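Skarnura Open Day Recordings

README for the kitchen set, version 2

Maintainer: Fuseini Agyeman
Last changed: 2022-07-17

Overview

Skarnura is our simulated kitchen for trying out arm control. We opened the lab to visitors for one day and let them drive the arm themselves from two stations at the front of the room. This folder holds what was recorded during those sessions, plus the notes we took while people were driving. There are 253 episodes. Of those, 187 were driven by visitors and the rest by lab members doing demonstrations between groups.

The simulator is Clorkach. The tool that moves the visitor's hand motions onto the arm is called Giraldo, and it has its own README in the parent folder. You do not need Giraldo to read the episodes, only to record new ones.

What visitors did

Each visitor got a short talk, a practice run with no task, and then one task from the list. Most picked something near the sink. It has two basins of different sizes with a low divider between them, and a faucet at the back that is easy to bump if you come in too high. People who had never used the controls before tended to reach from the side and then stop halfway to check where the wrist was.
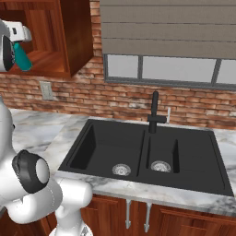 Sink area with the arm reaching in from the left, Clorkach render.

The task list was kept short on purpose:

reach: bring the gripper over the left or right basin and hold
approach: move along the counter and stop short of an appliance
retreat: back the arm away from the counter without touching the cabinets
free: no goal, visitor's choice

Free episodes are the longest and the least tidy. Some visitors spent the whole time opening and closing the fingers. We kept those in, and they are marked in the index so you can drop them.

Folder layout

episodes/ one folder per episode, numbered in the order recorded
index.csv episode number, task, driver type, length, end flag
notes/ plain text, one file per group
render/ still frames and the settings used to make them

The driver type is either visitor or staff. We did not store names, ages or voices. The notes were typed by whoever was standing at the station, so spelling and level of detail vary a lot from one group to the next.

Views

There are two kinds of view in the set. The room view shows the arm and a stretch of the kitchen. The gripper view looks out past the two fingers and moves with the hand, and this was the one on the big screen during the demonstrations. Visitors asked for it more than anything else.
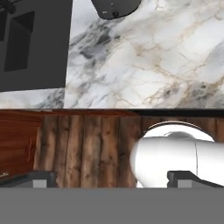
Episodes are cut at 2,000 steps. If a visitor was still driving at that point, the end flag says "limit" and the last pose is wherever the arm happened to be. A flag of "done" means the person at the station pressed the key – it is a human call and was not checked against any measure of success.

Known problems

Episode 122 has a gap in the joint log. The stills are fine, but do not use it for replay.

Staff runs are smoother and shorter than visitor runs. If you mix them without looking at the driver column, your averages will look better than they should.

The wood and stone textures come from the Drundedance pack. If it is missing, Clorkach loads flat gray surfaces and prints a warning. The motion data is not affected.

Next open day

We plan to run this again in October with the same kitchen and a longer practice run. New recordings will go in a separate folder and the episode numbers here will stay as they are. Corrections to the index can be sent to Fuseini, with the episode number in the subject line.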